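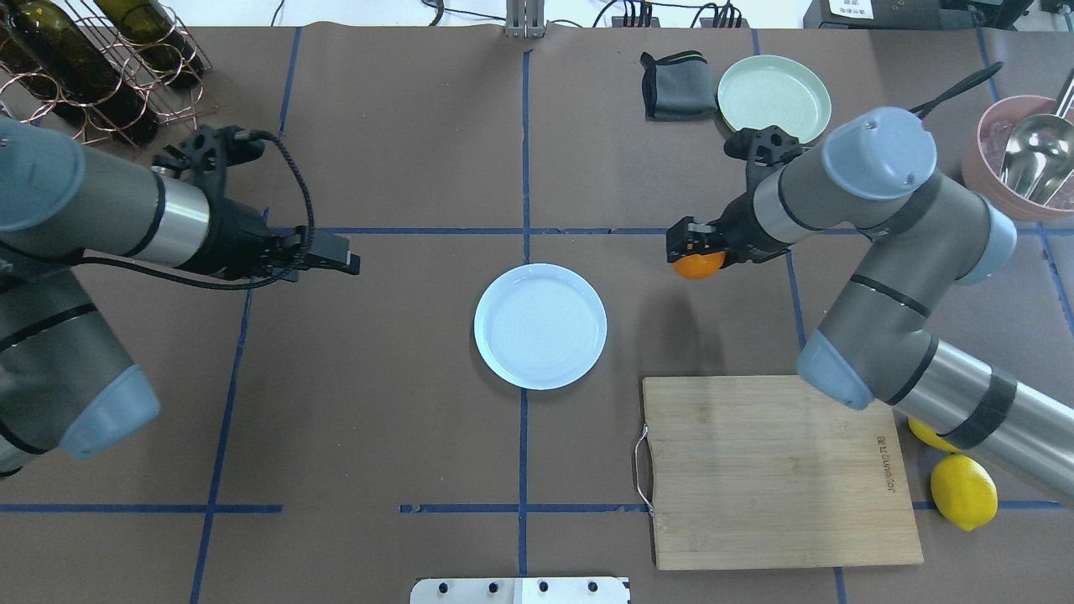 **Working Group on Good Practice for Shared Robot Cells**
Minutes of the December meeting, Bronent building, 14:00

**Chair:** Irja Harju
**Minutes:** Aldana Cáceres
**Apologies:** received from the Moroz site

**1. Minutes of the previous meeting**

The minutes were agreed with one correction. Under item 4, "operator" should read "supervising operator" throughout.

**2. Draft code of practice, section 3 (marking of work surfaces)**

The Chair introduced the revised wording. Clause 3.2 now requires that tape used to divide a work surface be of one colour within a cell, and that the layout be recorded in the cell log before a session opens. Ms Cáceres reported that the Nesis site had asked whether lines may be moved during a session. The group's view was that they may not. A session must be closed and a new layout recorded first.

Clause 3.4 (tape width) was left as drafted.

**3. Two-arm working**

The group considered the written comments from Darkis on overlapping reach. It was agreed that:

- where two arms share a surface, the handover area is to be named in the task sheet;
- an arm that is holding an item has priority over an arm that is not;
- glassware that plays no part in the task is to be listed as a fixed object and its place noted.

Darkis had also proposed a separate speed limit for food items. The proposal was not adopted, the general limit in section 5 being considered sufficient.

**4. Camera footage and record keeping**

Ms Cáceres presented the review of session records. Of 206 sessions examined, 171 had a complete log. In the remainder the most common omission was the name of the supervising operator. The group asked that the log form be altered so that a session cannot be opened with that field blank.

Members discussed wrist camera footage in which motion blur is heavy. The draft had been silent on the matter. 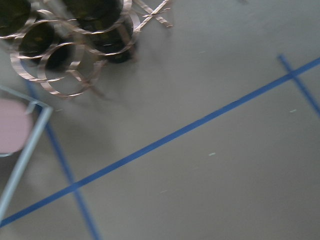
May blurred footage be deleted from a session record?

It must be kept with the rest of the session and marked as blurred in the log, and any decision to leave it out of later use is to be taken by the reviewer.

The wording above will be inserted as clause 6.7.

**5. Budget**

A sum of 3,000 euros was approved for printing and translating the code. The first print run will be 40 copies.

**6. Actions**

- I. Harju to write to Darkis on the outcome of item 3.
- A. Cáceres to circulate the altered log form and clause 6.7.
- All members to send comments on section 5 to the Chair before the next meeting.

**7. Any other business**

The Moroz site has offered to host the next meeting. The offer was accepted.

The meeting closed at 15:50.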